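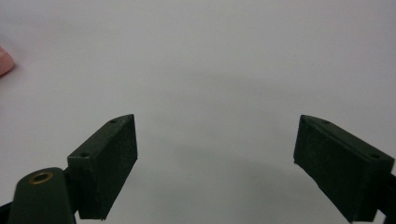 Is White Really White? A Closer Look at Plain Surfaces

Ask a grown-up what color a plain wall is and you will probably hear "white." Ask what color the refrigerator is. White. The tabletop? White again. You should not believe any of this until you have checked.

Try it now. Take a clean sheet of printer paper and hold it flat against something in your home that everyone calls white. Look at the edge where the two meet. Most of the time one of them will suddenly look gray, or yellow, or a little bit blue. The wall didn't change. You just gave your eyes something to compare it with.

Paint companies know this very well. Grellero, a paint maker, sells 31 different paints with the word "white" in the name. Are there really 31 kinds of white? Well, the company wants to sell paint, so it has a good reason to say yes. We bought 12 of the little sample pots and painted a square of each on a board. From across the room, we could tell only a few of them apart. Up close, with the squares touching, we could see more. So the company wasn't fibbing, but a person who paints a whole bedroom in one of those colors may never notice which one they paid for.

Why does a gray wall look white?

Your brain likes to guess. It looks for the brightest big thing nearby and often decides that thing must be white. Then it judges everything else against it. A pale gray surface with nothing brighter near it can pass for white all day long.

Your brain also tries to ignore the color of the light. Light from a blue sky is bluish. Light from many old-style bulbs is yellowish. A white plate under a yellow bulb is sending yellowish light into your eyes, and you still call it a white plate. This trick is called color constancy. It is useful, because otherwise you might not recognize your own socks after sunset. It also means your eyes are not very good at measuring.

Why isn't it the same all over?

Look hard at one blank wall and you will find that it isn't one color. One part is a bit brighter. Another part is a bit darker, or cooler, which is the word painters use for colors that lean toward blue. The paint may be exactly the same everywhere. What changes is the light that lands on it. A part that is nearer to a lamp gets more light. A part that faces a window gets the color of the sky.

Some books tell you that shadows are black. Go outside on a sunny day when there is snow on the ground and look at one. It may look quite blue, since the sky is still shining into it even where the sun can't reach.

What about "smooth"?

This is another word to be careful with. The Kivik company makes shelf boards and calls them "perfectly smooth." We doubted it. Shine a flashlight along a board from the side, very low, so the light just skims over it. Little bumps and scratches that you couldn't see before can show up, each with a tiny shadow. Light coming from straight in front hides those shadows. A surface that looks as if it has nothing on it may just be lit in a way that hides things.

Test it yourself

You need a toilet paper tube, a sheet of white paper, and a pale wall.

Close one eye and look at a patch of wall through the tube. Now move slowly to another patch, higher or lower. The tube blocks out the rest of the room, so your brain has less to guess with. Write down which patch is brightest and which is darkest.

Do it again at 4 in the afternoon, and again after dark with a lamp on. Don't look at your first answers until you have finished. It is very easy to see what you expect to see, and scientists have to watch out for this too.

If your answers are the same every time, don't throw them away because this page said they would be different. Maybe your wall gets very even light. Maybe you weren't careful. Ask somebody else to try it without telling them what you found.

Words to know

Color constancy: the way your brain keeps an object looking the same color when the light changes.

Cool color: a color that leans toward blue.

Matte: not shiny.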